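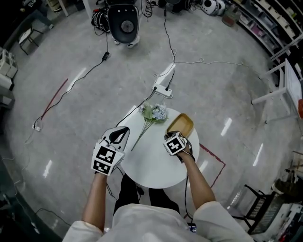

Werkstattbuch Clurnstead, Juli, angefangen kurz nach zwei

Thema heute: Tischdeko für den Empfang bei Palomino, und zwar die Variante mit dem kleinen runden weißen Tisch. Ich hatte ja schon beim letzten Eintrag gemeckert, dass der Tisch eigentlich zu klein ist für alles, was da drauf soll, und bleibe dabei. Der Strauß ist lang. Wenn man die Kunstblumen quer legt, geht das halbwegs, aber dann muss das Holztablett an den Rand rücken, und dort sieht es immer so aus, als hätte es jemand vergessen.

Also erst mal nur gelegt und geschoben. Strauß nach hinten, Stiele schräg nach vorne links, Tablett rechts. Das gefällt mir von allen Anordnungen bisher am besten! Die blassblauen und weißen Blüten brauchen das Weiß vom Tisch drumherum, sonst wirken sie grau. Percy Ayala fand das zu leer, will aber auch immer noch eine Kerze dazu (Percy, falls du das hier liest: nein).

Zu den Stielen. Die sind dünn und lang, und ich schwanke seit Tagen, ob ich sie kürze. Gemessen habe ich beim längsten 87 cm ab Bund, hatte ich gar nicht so viel erwartet. Liegend finde ich die Länge schön, das gibt dem Ganzen eine Richtung. In einer Vase kippt mir das garantiert, es sei denn, wir nehmen die hohe aus dem Lager in Radutton, und die hat unten den Sprung. Vorläufig wird nichts abgeschnitten, abschneiden kann ich immer noch.

Nachtrag dazu: In den Stielen ist Draht. Seitenschneider nehmen, auf keinen Fall die gute Schere. Die gute Schere hat seit dem Kranz vom Frühjahr eine Scharte, ich sage nicht, von wem.

Tablett: das helle mit dem hochgezogenen Rand. Wollte erst das größere dunkle, das war aber auf dem runden Tisch furchtbar, alles nur noch Tablett. Auf das helle sollen die Namenskärtchen, 118 Stück laut Liste, und die passen da natürlich nie im Leben nebeneinander drauf. Mein Vorschlag wäre, sie hochkant in Reihen zu stellen wie in einer Kartei, der Rand hält sie dann schon. Ob das mit dem dünnen Karton klappt, weiß ich erst, wenn die Druckerei geliefert hat. Stusudau hat mir Muster in zwei Stärken versprochen, ich warte noch.

Was ich noch gemerkt habe: Auf dem grauen Beton spiegelt sich das Deckenlicht ziemlich stark, und das macht mit dem weißen Tisch einen recht kühlen Eindruck. Passt zu den Blumen, beim Tablett bin ich froh, dass wenigstens ein warmer Ton dabei ist. Bei Palomino liegt Teppich (dunkelgrün, glaube ich, Percy fragen), da sieht das alles sicher wieder ganz anders aus. Ich würde deshalb über die Farben jetzt noch nicht streiten wollen.

Das Stromkabel an der hinteren Tischkante muss beim Aufbau vor Ort woanders lang. Neben den Blüten fällt so ein schwarzes Kabel sofort auf, ich gucke da ständig hin. Falls jemand auf die Idee mit der Lichterkette zurückkommt: dann bitte mit Batterie.

Kosten bis jetzt: 183 Euro, davon der größte Teil für die Blumen. Quittungen stecken hinten im Buch. Das Tablett hatten wir schon.

Kurz vor fünf: Percy war noch mal da und hat den Strauß umgedreht, Blüten nach vorne, Stiele nach hinten. Ich muss zugeben, von der Tür aus ist das freundlicher. Von der Seite sieht es leider aus wie eine abgelegte Einkaufstüte voll Grünzeug, und die Leute kommen bei Palomino nun mal von der Seite rein. Wir haben uns vertagt.

Offen:
Kartonmuster von Stusudau abwarten, dann Reihen auf dem Tablett probieren
Vase in Radutton anschauen, vielleicht lässt sich der Sprung kleben
Band für den Bund, 4 Meter, weiß oder ganz helles Blau, auf keinen Fall glänzend
Bei Palomino wegen Teppichfarbe und Steckdose nachfragen
Seitenschneider wieder an den Haken hängen, der liegt noch bei mir in der Schublade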